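From: Naheed Bajwa
To: school-admin-systems list
Date: 2024-07-02
Subject: Re: Moving off Hirnemex before September?

Hi all,

Sorry for the slow answer, it's been reports week and my inbox is a disgrace.

Arben Gashi wrote:
> We're on Hirnemex for attendance and fees and the renewal has
> come in at 900 a term, up from 700. Head wants to know if we
> should jump to Drindik over the summer. Has anyone done it, and
> how bad is the data import? We have 53 staff logins and a lot
> of old fee records.

We did it in April, over the Easter break, so I can tell you how it went for us. Short version: the pupil records were easy, the fee ledger was a pain, and the parent texts took a bit of fiddling.

Pupil records first. Hirnemex will give you a CSV of everything if you go in as the main admin (not the office login, that one hides the export button). Drindik took ours in one go apart from the siblings. It matches families on the home phone number, and lots of ours only have mobiles on file, so we ended up with brothers and sisters in separate households and two lots of letters going home. Fix the phone column before you import — I did it afterwards and it took me two evenings!

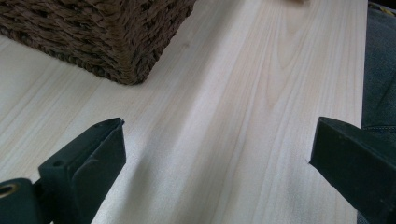 Majdi Hamdan says to leave the fee ledger where it is: close the year in the old system, carry over the opening balances only, and keep a PDF of each family's statement in a folder in case anyone argues. I wish I'd had that advice in spring. We tried to bring across every payment and 80 of them landed in the wrong term, and I was still putting them right in May.

Staff logins are fine. You upload a list and it sends everyone an invitation, but the link runs out after two days, so don't send them on the last day of term like I did. Half of ours had to be sent again. The class teachers like the register screen a lot more than the old one, and it works on a phone, handy for fire drills. 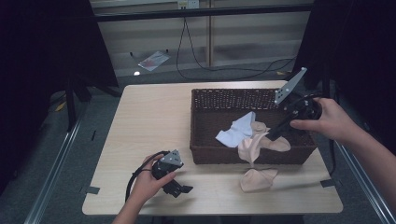 Basket and cloth, on the table

Now the texts. Drindik wants you to register the sender name before it will let you message parents, and ours sat in a queue for ages because the school name was too long. Pick something short. Also check the templates, the absence one came set up to go out at 9.05 and our registers don't close until 9.15, so we'd have told several parents their child was missing while they were sitting in maths. There's a setting for it under Messages, then Timing.

On price I can't help much, ours is tied in with the Bhutto library add-on and I don't know what it costs by itself. Kausar Khattak did the sums for a smaller school, so maybe she'll chip in.

If you want my import spreadsheet with the column names already matched up, shout and I'll send it off list.

Naheed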